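Slow hands make poor teachers
Ghassan Nseir
2026-03-11

Most arguments about teaching robots by demonstration are arguments about quantity. How many episodes, how many operators, how many hours on the headset. I have spent the past 2 years reviewing teleoperated data for manipulation work at Wellero, and I think the quantity question is asked too early. The first question should be who is driving the arm, and how they were told to drive it.

Take block stacking. It is the dullest task in the catalogue and everyone collects it. Three blocks, large at the bottom, small at the top, other items left on the table as distractors. A new operator can do it on the first day. That is why it gets handed to new operators, and I think the practice is a mistake. 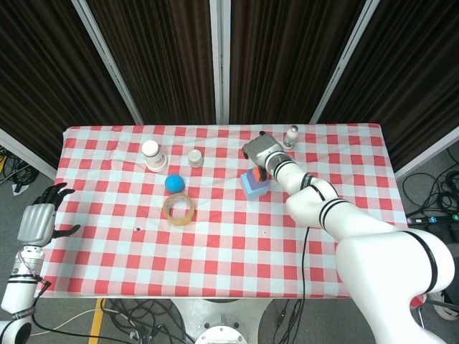
The right hand at the block stack, with the left hand open near the left edge of the table.

A person stacking blocks with their own hands makes dozens of small corrections by feel. The fingertips report contact before the eyes do. Most remote setups remove that channel completely. The operator gets a picture, some delay, and whatever their own joints tell them about where the robot's joints ought to be. New operators respond by slowing down. They hover above the target, wait for the picture to settle, drop a little, hover again. The block ends up where it should and the episode is marked as a success.

The policy trained on that episode learns the hover. It has no way to know that the pause came from a human waiting on a video feed. From its side, the pause is part of stacking. If the observation during the pause is the same at the start as at the end, and the recorded action is "stay put" for most of it, staying put is a reasonable thing to predict. We have all watched an arm stop above a block and remain there until somebody pressed the button.

Last October I went through 1226 stacking episodes from our Grarkimlow site, looking only at the last stretch before release. I will not publish the breakdown, as the labelling was mine alone and no second reviewer has checked it. My impression was that the operators fell into 2 groups. One group came down in a single motion and let go. The other came down in steps. Both groups had acceptable success marks. On the spreadsheet they were the same people.
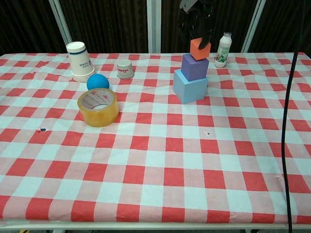
The usual answer is to filter. Trim the idle frames, drop the slowest episodes, resample the rest to a common length. I have done all of these and they help a bit. Trimming idle frames also removes the legitimate waits, such as the moment after closing the fingers when the grip has to firm up before the arm lifts. Dropping slow episodes throws out recoveries, and recoveries are worth more than clean runs. An episode where the top block goes down crooked and gets nudged straight is slow for a good reason.

Hand guiding has the opposite fault. When you take hold of the arm and move it yourself, you get some sense of contact back, and the motions are quicker and smoother. You also get your own body in the cameras, and you get trajectories that the motors may not be able to reproduce at the same speed with the same load. Imrie, our older rig, was taught this way. Its paths looked lovely in the plots. On playback it overshot the second block often enough that we lowered the speed limit, and then we were back to slow demonstrations by another route.

My preference is still for remote control, with conditions. Operators should practise without recording until the descent is one motion. The practice should be on the same table, with the same cloth and the same clutter, because depth judgement on a patterned surface does not carry over well from a plain one. Sessions should be short. The Pranska protocol we adopted this year sets 3 practice blocks before anything is saved, and I would happily double that.

The objection is cost. Practice time yields no data, and a manager looking at episodes per shift will see a gap. I accept that it is a gap. The same manager is already paying for the hover, in training time and in reviewers like me who scrub through the footage afterwards deciding which pauses to keep.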